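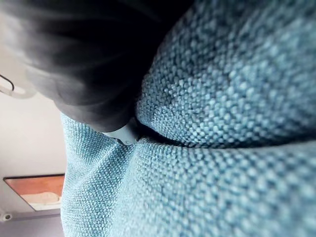
Slide one. Laundry. I was asked to talk about whether machines can do chores yet, and I have 8 minutes, so the short version is "some, slowly, and please don't wear white." Let them look at the fabric for a bit before I say anything. Light blue, covered in little raised loops, bunched into two fat folds with a deep crease between them. Ask the room: where's the corner? Wait. Somebody always points. Ask them if they'd bet their rent on it.

Then the point. A person picks up a bunched piece of cloth and gives it a shake. The machine has to decide what it's looking at first, and up close a fold looks a lot like another fold.

Mention the Gravness demo from May. Three tries at one towel, two of them ending in what Bijan Kiani kindly called "a nest." (Bijan is in the second row. Be nice.)

History bit, keep it short. My great-grandmother's household ledger from 1883 has a line for washing day, and she gave it the whole day. We've handed the washing to a box and kept the folding for ourselves — I'm not sure who negotiated that.

Shop floor next. Doaa El-Sayed's question from rehearsal: why can a machine stack boxes all night and lose to a bath mat? Boxes hold still and keep their shape. Take a question here if anyone is awake.

Hand over to Jonalyn Abella for the dishes. Leave her the clicker this time.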